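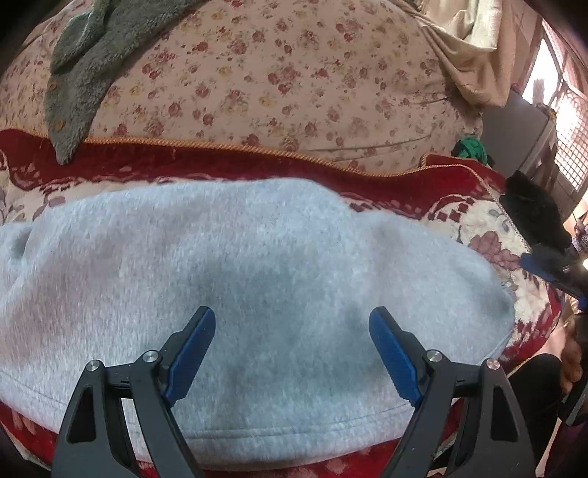
Posted by the Garkomlow maintainer, last updated July 23, 2025

garkomlow-fold: README

Recordings from a home-built pair of hand-held grippers, made on a bed with ordinary clothes and bedding. I wanted to know if a cheap tool and a small dataset could teach an arm to fold a fleece. I still doubt it.

Contents
276 episodes, one folder each. The longest is 3,116 frames. Start with the short ones.

Hardware
Two grippers, dark linkages, blue pads on the fingertips. The pads have ridges. I keep reading that ridges help with cloth and have no numbers of my own to back that up. On thick plush they may do nothing at all.

Known problems
Pale fleece has very little texture for a tracker to hold on to. The hem stitching is the best feature on it. Printed sheets and blankets track better, so any good score may be the bedding talking. Daylight blows out on one side in some clips. Gripper width drifts between sessions and I did not correct it.

Split
70 percent train, 30 percent test, by episode. The same garments turn up in both, so do not quote the test score as proof of anything new.

Results
The baseline, Ristance, folded almost nothing it had not been shown. The December labels were redone once and are still uneven at the release points.

To do
Recheck timestamps
Split by garment
Retry with wider jaws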